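Comparing two gripper fingers in simulation before you buy

2025-03-08
By Sayaka Honda

This page covers how we compare fingertip pads for a two-finger gripper in a simulator, before any money is spent on parts. The method was worked out with Umesh Chauhan at Clemside and we still use it for every new pad shape. You need a model of your arm, a model of each pad and a free afternoon.

Start with the controller settings and leave them alone. Use the same closing speed and the same force limit for both pads. We run the Serna pad first and the Wattanapong pad second, 300 tries each. Fewer than that and the results moved about too much between runs.

Next, set up the wrist camera. Mount it so that both fingertips stay in view when the gripper is fully open. If only one finger shows, you will not be able to tell a late close from a missed pick. Save one picture at the start of each try, before the arm goes down to the part.
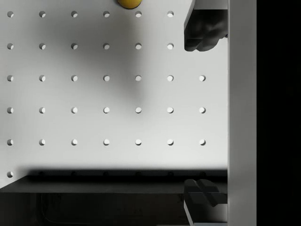 Lighting makes more difference to the results than we expected in January, when the first set was run. A single overhead lamp puts the arm's own shadow on the work surface, and a vision model trained on clean pictures can take the edge of a shadow for the edge of a part. A white pegboard is a good surface for checking this. The holes are evenly spaced, so compare how they look in the bright rows with how they look up under the shadow of the arm, and again down by the dark ledge, where they nearly vanish. If your hole finder copes with the middle of the board and fails beside the ledge, fix the lamp before you blame the pad.

Once the light is settled, run the first pad. Log the finger gap, the motor current and the result of every try. Then swap the pad model, reset the random seed to the same value and run again. Do not change the camera between the two, even slightly — Rongrong Liao once moved ours by 25 mm and we had to throw the whole set away.

To score the runs, count a pick as good only if the part is still held after the lift and the turn. Our Serna run had 149 good picks with the force limit set too low, which was a fault in the settings and said nothing useful about the pad. Check the current log for flat tops. A flat top means the gripper hit its limit and stopped closing.

Keep the contact friction the same for both pads unless you have measured values. We left ours at the default for the first comparison and changed it later, in a separate run.

Files are saved in one folder per pad, with the settings file next to the log.

Questions: Sayaka Honda, Gelel workshop | © 2025 Gelel | Back to top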